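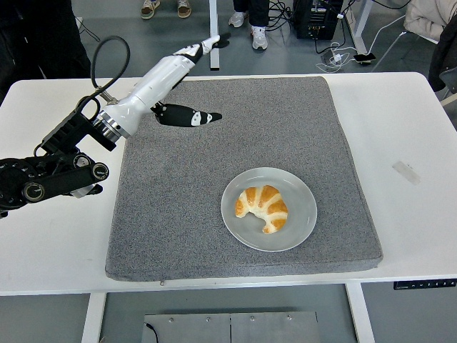 Aravind Kartha asked whether the arm could be leased by the month, and several visitors to the Jisenport showroom have since put the same question. Leasing is available for the complete Skoltier tabletop kit, with a minimum term of 7 months. The kit may also be purchased outright at $2970 for the gripper and control software, with the arm quoted separately.

Skoltier Tabletop Handling Kit: Gallery
Presented by Doller Automation Services

The Skoltier kit is offered to bakeries, canteens and teaching kitchens that wish to assess automated handling of plated and unplated food. It is supplied with a two-finger gripper, a software license for one workstation and two days of on-site instruction. Lifting capacity at the fingertips is 700 grams.

Plate 1. Croissant on a round white plate, set on the gray mat. The gripper is open and clear of the item.

Pastry is included in the standard assessment at the request of customers in the baking trade. Grip force is set by the operator before each session and may be stored under a product name for later use. Customers may submit up to 5 items of their own for assessment, provided that these are delivered to the showroom on the preceding working day.

Assessment visits are arranged through Rajeshwari Chacko at the Jisenport office. Written quotations remain valid for thirty days. Service and replacement fingers are provided under a separate agreement with MacBrayne, and a copy of the terms is sent with each quotation.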